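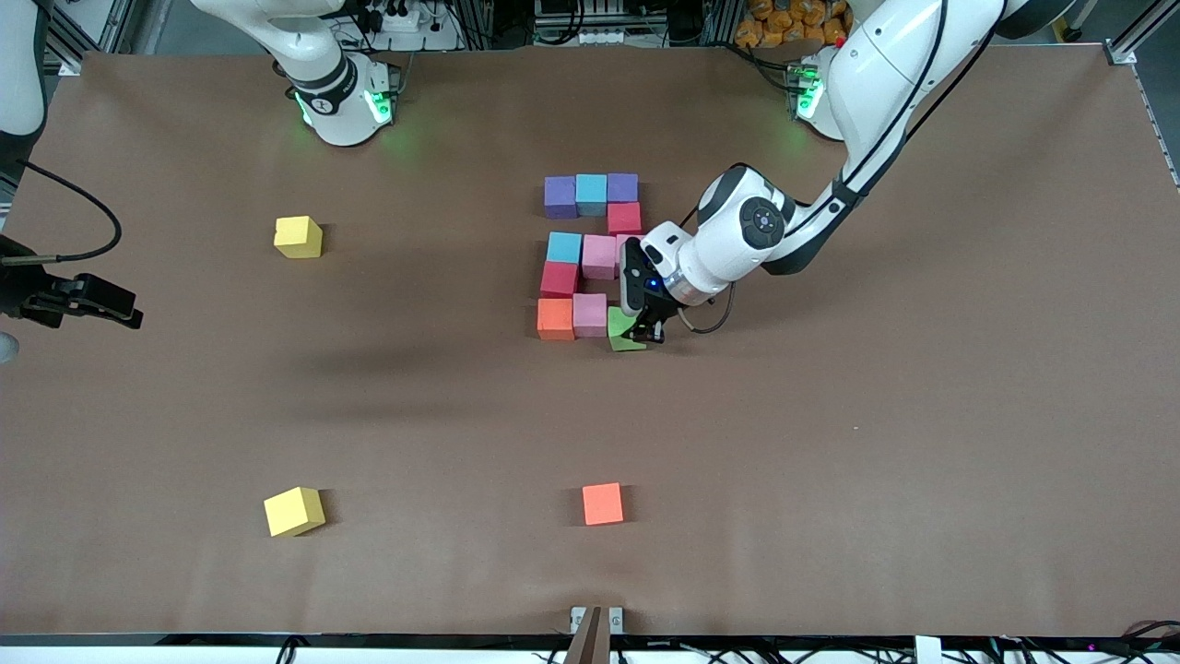
Visit report: two days at Kavurent, May
Written by Ilze Petrauskas for the equipment group at Jostico

I went to Kavurent with a list of questions that we made together in our last meeting, and I came back with most of them answered and with several new ones. I will try to keep the order of the visit, but the part about money is longer than the rest, as you asked.

Getting there

The lab is in Vaughan House, behind the bus depot. Please do not follow the sign on the main road, it leads to the loading gate of another company and the guard there is not happy to see you. The right door is the gray one on the side street. I arrived at 9:30 and they already had coffee ready, so I think it is the normal hour for guests.

We were a small party: me, two people from a packaging firm called Taltusari, and a teacher from a technical college who is planning a training room. It was useful to be mixed like this. The teacher asked things I would be too polite to ask, for example how often a gripper gets broken and who pays.

The first morning

Kavurent rents out time on its robot stations and also helps customers to plan their own. They do not sell arms, which I liked, as the advice felt more free. The stations have two arms over one table, and the work I watched was with foam cubes in many colors. The table is covered in plain brown paper. I asked if this was a special surface and was told no, it is paper from a roll, and when it becomes too creased they put a new sheet. The roll was the cheapest item in their whole budget and they change it more often than anything else.

The cubes were mostly grouped near the middle of the table, with a few lying far from the others. I had imagined that for a first project one should use real parts from our own shelves. The station lead had another opinion. Foam cubes are light, they forgive a bad grasp, and you can order a bag of new ones the same week. She recommended to spend the first weeks with cubes and to bring our plastic housings only when the operators are comfortable. I wrote this down and underlined it, because in our draft plan we go to the housings in week 2.

We each had a turn at the controls. I was slow. It is hard to judge the height of the fingers above a cube when other cubes are standing close to it, and I closed too early more than once. The man from Taltusari was much better and did not hide it.

What we forgot in our draft budget

Our draft has two arms, two grippers, a table and a computer. I showed it to the planner at Kavurent after lunch, and she was kind about it, but she filled the margin with pencil.

Cables and how they are fixed. Each arm has cables on the outside, and they must have enough length to follow the arm and not so much that they catch on something. She told us to write a separate line for cable clips, sleeves and spare cables, and to order the spare ones together with the first ones. Waiting for one cable stopped a station of theirs for 5 days last winter.

Power. We counted the arms and the computer, and that is all. At Kavurent there is a strip of sockets beyond the table, and I understood why as soon as I thought about our room, where the wall outlets are behind the cabinets. An electrician's visit must be in the plan before the table is delivered, with the position of the sockets drawn on paper.

The frame. I had written "table" and a price from an office catalog. Their table has metal extrusion rail along its side and there is aluminum framing behind it. An office table moves a little when an arm stops suddenly, and then everything you have measured is a bit wrong. The planner said the frame is the line that new customers cut first and buy second.

Spare fingers. The grippers have two fingers, black, quite simple in form. These are treated as consumables. She advised 3 sets for each gripper in the first year. We have zero in the draft.

Small fixtures and clamps. I do not have a number for this one. She only said "more than you think, and they disappear."

Floor space. Some of the space beyond the table was occupied by packages, orange ones, in a pile between the arm bases. So please let us plan a shelf from the start. In our room the free space behind the table would be full in one week, I know us.

Renting or buying

This was the question I was sent with. Kavurent charges by the half day, and the price includes a person who is present. The planner made a simple calculation with me. If we use a station less than 217 half days over the two years of the project, renting is cheaper for us, counting also the repair and the insurance. Above this number, buying wins, slowly at first. Our own estimate of use is under it, but not by a comfortable distance, and it depends very much on whether the second shift takes part.

There is also a middle way, where we rent for the first months and a part of the rent is taken off the planning fee if we build our own station later. I asked for this in writing. The offer should come before the end of May.

The Taltusari people have already bought, and they spoke openly about it in the break. Their arms came on time. Their grippers came much later, from a different supplier, and for this whole period the arms stood with nothing on the ends. Their advice was to make one order, or at least one delivery condition for all the pieces, even if it costs a little more.

The second day

The second day was shorter and mostly about people. Kavurent gives a new operator a full week before the work is counted in any plan. We have one day. I think we should correct this even if the other numbers stay as they are – a week of salary is small next to the price of an arm.

We spoke also about light. The station lead asked what windows we have, and when I said that they are large and face west she made a face. Strong afternoon sun gives moving shadows on the table and this is bad for any camera work. Blinds, then. One more line.

For the college the discussion was different, they must have a fence or a marked zone, and I did not follow all of it. The notes are in the folder if someone needs them.

What I would like to decide at the next meeting

Whether we take the rental for the first months. I am in favor.

Who asks the electrician. It can be me, but then I need the room plan with the correct measurements, the one in the folder still shows the old door.

Whether the budget gets the extra lines now or we keep a general reserve. The planner prefers the lines. She says a reserve is always eaten by something else, and in her own first project it went to a floor repair.

If anybody wants to visit, they accept guests again in the autumn. Bring flat shoes and a sweater, the room is kept cool, and eat before you come on the second day, as there is no lunch included.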